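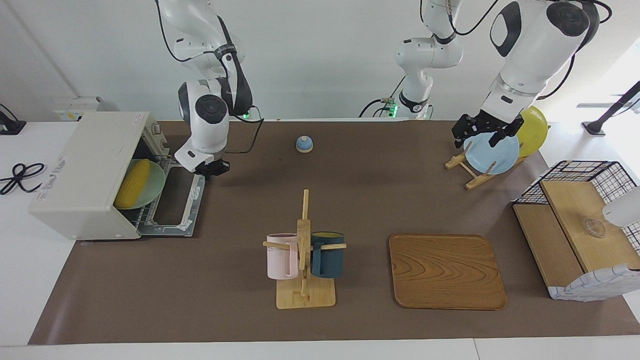

Ticket 603 – Two-arm kitchen cell, protective stop while one arm is holding an object
Status: closed
Opened by: Arvid Tangen, Cletdale site
Assigned to: Borghild Strömberg, Istell support
Category: Operating rules / shared workspace

First message (Arvid Tangen)

Good morning. I am writing about the kitchen cell in Cletdale, with the two arms on one table. Since we installed the Nadico supervisor software in March, we get a protective stop on the left arm when the right arm is commanded to go to the toaster oven. It does not happen every time. When it happens, the left arm is always in the dish rack area and the gripper is closed on a plate. The stop code is 369, and the text is only "Partner state not valid".

What is difficult for us is what comes after the stop. The arm stands still with the plate in its fingers, and my operators do not agree about what they are allowed to do. One person wants to open the gripper from the screen. Another one wants to take the plate by hand first and then open. Our written rules come from the time when we had one arm, and they say "release the object and return to home". With two arms I am not sure this is a good rule.

So I have two questions. Why do we get the stop, and what should the procedure say?

I attach the supervisor log and our present operating rules (four pages). The gripper fingers are the standard ones. The table layout was not changed.

Reply (Borghild Strömberg)

Hello Arvid, thank you for the log. I will take the technical question first.

Code 369 means that one arm asked for permission to move, and the other arm had not reported a state that the supervisor accepts. The accepted states are "parked", "holding – declared" and "moving – declared". Your left arm reports "moving – declared" on the way to the rack, and then it reports nothing after the gripper closes. The supervisor waits 300 milliseconds and then it stops the arm which is silent. In your log I can see this in each of the stops I checked.

Can you tell me if the task program for the left arm was written by you, or if it is the one from Bawa that was delivered with the cell? And do you use the same program for the plates and for the mugs?

Please do not make the waiting time longer for now. I know it is possible in the settings, and it will make the stop go away, but then the right arm will start to move without knowing what the left one is doing.

Reply (Arvid Tangen)

Hello Borghild. The program is from Bawa, but we changed the plate part. The original took the plate at the side and we take it at the top of the rim, because at the side the fingers came against the slats of the rack. For the mugs we use the original and I have not seen the stop there.

I must admit that one of my colleagues has already tried a longer waiting time. I have put it back to the delivered value and I wrote it in the cell logbook.

Reply (Borghild Strömberg)

This explains it well. In the original program, the line that reports "holding – declared" stands directly after the side grasp. When you replaced the grasp, the line was removed together with it. The mug part still has its own line.

Why only sometimes: if the right arm asks for permission before the left gripper is closed, the last state is still valid and there is no stop. It is a question of timing.

Please do the following, in this order:

1. Put the cell in reduced speed mode.
2. In the plate program, add the state report after the gripper confirms force, and before any lift. Not after the lift.
3. Add the matching report after the plate is released.
4. Run the plate task alone, with the right arm parked.
5. Run it again with the right arm going to the oven and back, at reduced speed, one person at the stop button who has no other task.
6. Write the program version in the logbook. The new version should get a new number, also if the change is only two lines.

Now to the procedure. I read your four pages. Most of it is fine and I would keep it. I would change the part about stops, and I propose this text, which you can adapt:

"After a protective stop with an object in the gripper, nobody opens the gripper from the screen as a first action. First the operator looks at where the object is supported. If the object stands in a rack or on the table and will stay there without the gripper, the gripper can be opened at low speed. If the object hangs free, or if the operator is in doubt, the arms are put in safe standstill, a second person is called, and the object is supported by hand before the gripper is opened.

The other arm is not moved until the object is out of the gripper, and its state has been reported."

Your rule "release the object and return to home" has two problems. Release can mean a fall. And the home path of the left arm goes over the middle of the table, where the right arm can be standing. With one arm this was no danger. With two, home is a movement like all other movements and it needs permission.

Reply (Arvid Tangen)

Thank you, this is clear. I have some smaller questions from the operators, I collected them:

– Is it allowed to reach in to the table when the arms are stopped by code 369? They say the arms are "stopped anyway".
– What must be checked about the oven before a run? We have the door open for the whole task.
– Do we have to write every stop in the logbook, also when the reason is known?

Reply (Borghild Strömberg)

Reaching in: no. A protective stop from the supervisor can be reset from the screen, by a person who maybe does not see your hand. For hands on the table you need safe standstill, with the key taken out, and the key is in the pocket of the person who reaches in. One key and one person. If two persons need to reach in, use the second lock.

Oven: an open door is an obstacle that was not there when the workspace limits were measured, if they were measured with the door closed. So measure them with the door open, and with the rack pulled out as far as you use it. Then write in the start checklist "door fully open" as a condition. A door that is half open is worse for you than the other two positions, as the limits fit neither. Also the plug: our recommendation for all practice cells is that heating appliances are not connected to power during arm tasks, and the loose cable lies outside the working area of both arms. Put it in the checklist as its own line and not together with the door.

Logbook: yes, every stop. One line is enough – time, code, which arm, what was in the gripper, who reset it. When the reason is known, write the known reason. This is how I could find your problem in a short time: the stops without a mug had been written down just as carefully as the others.

Reply (Arvid Tangen)

I report the results. We added the two lines in the plate program and saved it as version 891. Plate task alone: no stop. Plate task with the right arm to the oven: no stop at reduced speed. We stayed at reduced speed for the full shift and then went to normal speed in the afternoon, also without code 369.

We had one other stop, but it was from the operator who pressed the button because he was not comfortable with how near the right elbow came. I told him this was correct to do, and it is in the logbook like the others. The path is now moved a little to the side.

The limits were measured again with the oven door open. The old values were from a closed door, as you supposed.

The new procedure text is printed and hangs at the cell. I changed "a second person is called" to "the shift lead is called", because with us it must be clear who it is. I hope this is acceptable for you.

Reply (Borghild Strömberg)

It is acceptable, but please add who is called when the shift lead is at lunch. Then you can sign it.

One more point for your change routine. When a grasp is replaced, compare the old and the new program side by side and check that each state report is still there. I have asked Bawa to put the report in the general grasp block, so that it cannot be removed in this way. I have no date from them. Until then it must be a manual check.

I will leave the ticket open for one more week of normal operation.

Reply (Arvid Tangen)

The week is finished. No code 369 on either arm. The deputy is added in the procedure, and the comparison of programs is now a line in our change form, with a signature. You can close the ticket.

Closed by Borghild Strömberg. Resolution: missing state report after modified grasp; stop procedure revised by customer; workspace limits measured again.

3 comments | 7 shares
Contact Istell Support | © Istell, all rights reserved | Back to top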